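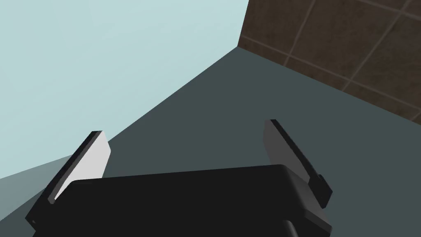
Gripper rules at Prornside: gallery page

Snežana Popescu put this page together in November for people joining the simulation bench at Prornside. It goes with the written rules for end effectors, document 1412, and covers the parts that new users ask for most. Read the rules first. The notes on this page are short and leave a lot out.

The picture at the top was rendered in the simulator. The camera looks out over the gripper body toward the two fingers, and the surface ahead of them is clear.

Start position
Every run starts with the fingers spread and nothing between them. If a run ends with a part still held, reset the cell before starting the next one. Do not open the gripper by hand in the viewer and carry on, as the log will not record it.

Finger pads
In this view the left pad shows light gray and the right pad dark gray. Go by the pad entries in the model file when you fill in the run sheet. Shades on screen change with the lighting setup and are not accepted as a pad check.

Body markings
The top of the body carries no lettering or labels in the render. The model name and revision have to be written in the run header every time, including for short test runs. A run with no revision in the header is not counted under section 3.

Clear surface
Nothing may rest on the work surface at the start unless it is listed in the task file. This includes markers left over from calibration. Drorkell task files list their parts at the top; Boline files list them at the end, so scroll down.

Closing force
Use the limit in the task file. If the task file has none, stop and ask. Do not copy a limit from another task, even one with the same part. Runs made with a borrowed limit have to be thrown out, and we lost most of batch 3880 that way.

Speed near the surface
Slow approach applies from the moment the fingertips enter the surface zone until they leave it. The zone is set in the cell file and users should not edit it. If it looks wrong, send the cell file name to Snežana and leave the cell alone until she replies.

Camera view
Keep part of the gripper body in view along with both fingertips. Reviewers use the body edge to judge whether the camera mount has shifted between runs. Cropping the video before review is not allowed.

Moving to hardware
A task may go to the real cell after 19 clean simulated runs in a row. A clean run has no contact warnings and no manual stops. One warning sets the count back to zero. The Oláh checklist is then signed by the person who made the runs and by a second person who did not.

Old copies
Earlier versions of these notes gave a different rule for resets. Please delete them if you have them saved. Corrections and missing items go to Snežana Popescu at the simulation bench, mornings before 11.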